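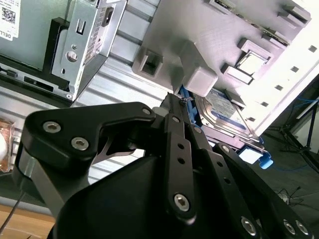 I walked the Kitilville hall on Thursday evening before our December giving day, and my notes are under each point so the door team can read them on their phones. We're expecting 80 people through, plus boxes of coats, toys, canned food and who knows what else. Anything like a desktop computer tower with its side open goes straight to the back room, please, and never out on the toy tables where little hands will find it!

1. Front entrance and ramp
OK. The ramp mat has a curled corner, so I taped it down, but give it a kick when you arrive to check it's still stuck. Both doors need to be hooked open until the last box is in.

2. Fire exits
Needs work. The side exit was half blocked by stacked chairs (again, and I love you all, but come on). I moved them to the Woltia room. Please leave them there.

3. Sorting tables
OK, mostly. One table has a leg that doesn't lock, and I've put a big X on it in masking tape. Use it for wrapping paper and nothing heavier. Boxes get a 30 pound limit, and if you can't see over it, it's two trips.

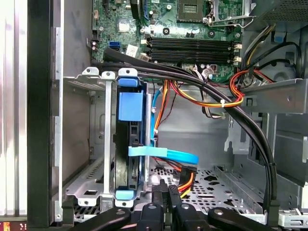

Who checks the donated electrical stuff before it goes out to families? Archana Singhal does, at the table by the stage, and nothing with a plug leaves the building until she has put her green sticker on it.

4. Cords and extension leads
Needs work. I found a lead running across the walkway to the coffee urn. I'd rather move the urn to the kitchen hatch, where there's an outlet right there, and have everybody walk a little farther for their coffee.

5. Kitchen
OK. The fridge read 40 on the dial, and I'd like it a touch colder before the sandwiches go in. Allergy cards are printed and sitting on the microwave.
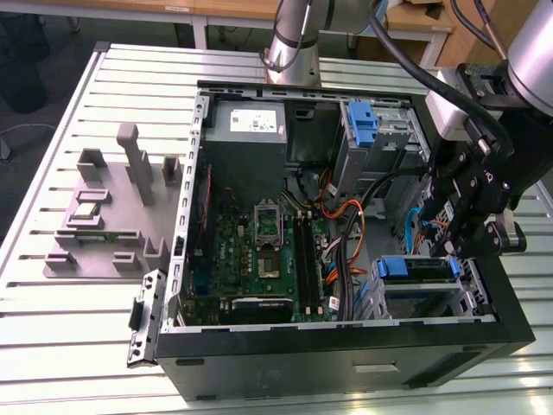

6. First aid kit
Needs work. We're out of the small bandages, and the burn gel is past its date. I'm picking up both on my way over.

7. Parking lot
OK. The Sivton van gets the spot nearest the ramp from 2 p.m., so cones out before lunch. Wear the bright vests even if they clash with your holiday sweater.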